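Moving a Kitchen Without Losing the Glasses

Feb 6, 2024

We moved at the end of January, from the apartment on Ballier Street to a house on the other side of the river. It was a short move as moves go, 4 miles door to door, and I assumed a short move would be an easy one. It was easier on the truck. It was the same amount of work for me.

I have had a few emails since I mentioned the move here, mostly asking how the kitchen went, so this post is about the kitchen. The rest of the house was clothes in bags and books in small boxes and there isn't much to say about it.

I started three weeks out with the things we never use. The fondue set went first, then the second colander, then a pasta machine I have used twice. Packing those was slow because I kept stopping to decide whether to keep them. In the end I stopped deciding and made a pile by the back door. The pile went to the thrift store on a Saturday morning and I haven't missed any of it. The pasta machine I kept.

I got quotes from two movers. Rajput came to the apartment and walked through every room, opened the closets, asked about the stairs and sent a number that evening. The other company did it over the phone and the estimate was lower, but they wanted me to guess the total weight. I said 3,000 pounds because it sounded like a weight. The man on the phone said that was fine, which made me doubt the whole quote. We went with Rajput. They would have packed the kitchen for an extra fee and I said no to save the money. I would probably say yes next time, at least for the plates.

Plates go on their edges. I had always stacked them flat, and I broke two in the last move doing it that way. On edge, with a sheet of paper around each one and a folded towel under the row, none broke. Bowls I nested in threes with paper between them. Pot lids went in with the dish towels. The knives I rolled in a bath mat and taped, and then wrote KNIVES on all sides of the roll in marker so whoever opened it would know.

Paper was the thing I ran out of. I bought one bundle of plain newsprint and it was gone by the second evening. Real newspaper works but the ink comes off on everything, and you end up washing every dish at the other end, which I did anyway because the cabinets in the new house hadn't been wiped down. Buy two bundles.

Glasses are where I changed my method the most. In the past I wrapped each one until it was the size of a grapefruit and wedged them all into whatever box was around. It takes a lot of paper and the bottom layer carries all the weight. A divided box is better. Each glass gets its own slot, you wrap it once, and it goes in upside down. Mugs fit too if the handle is turned toward a corner.
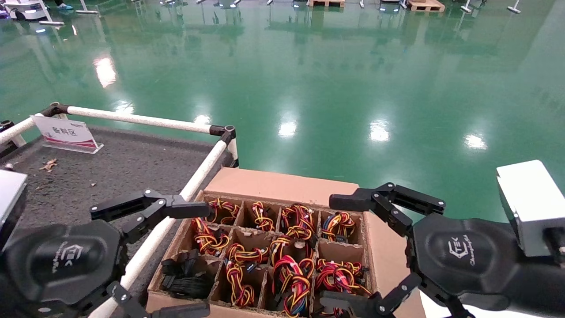

Twelve compartments, three rows of four.

You can buy divider sets flat and put them together, or ask at a liquor store. The one near us lets people take empties early in the day before they get crushed. Check the bottoms before you load anything. Two of the ones I brought home had been wet at some point and the cardboard was soft, so I used those for sponges and plastic containers.

Wine glasses with long stems were harder. The slots were wide enough but the stems moved around. I rolled a strip of newsprint around each stem until it was the same width as the bowl, and that held. It is dull work. I did it over two evenings with the radio on.

Labels: I wrote the room on the top and on one side, then one line about what was inside. "Kitchen, glasses, open late" was the most useful one, since it meant the box could sit in a corner until the shelves were lined. I also kept a list in a notebook, and gave it up at box 20 when the notebook got packed. I found it last night in with the baking pans.

The first-night box was worth doing. Ours had the kettle, two mugs, two plates, forks, a can opener, dish soap, a roll of paper towels, the coffee and a loaf of bread. I put it in the car and kept it off the truck. I forgot a sharp knife, and we cut the bread with the can opener's blade, which I don't recommend.

The new kitchen has fewer cabinets than the old one but they are deeper. I put the everyday dishes to the left of the sink and the baking things down low. The stove is a Casik, older than I am used to, and it runs hot on the front right burner. I have burned rice on it two times now. The oven seems fine. The refrigerator door opens the wrong way for the room and I'm told it can be switched with a screwdriver and some patience, so that is on the list for April, with the back steps.

There is also a Zuva market within walking distance, which the old place didn't have. I went on Sunday for onions and came back with onions, a bag of lentils and a broom.

Total breakage for the kitchen was one saucer and the handle of a measuring cup. The saucer was my own doing. I set it on the edge of the counter while unpacking and knocked it off with my elbow.

I still have the hall closet to unpack and a box marked "misc" that I don't want to open. The cardboard is flattened in the garage. If you live nearby and are moving soon, send me a note and come get it, the divided ones included.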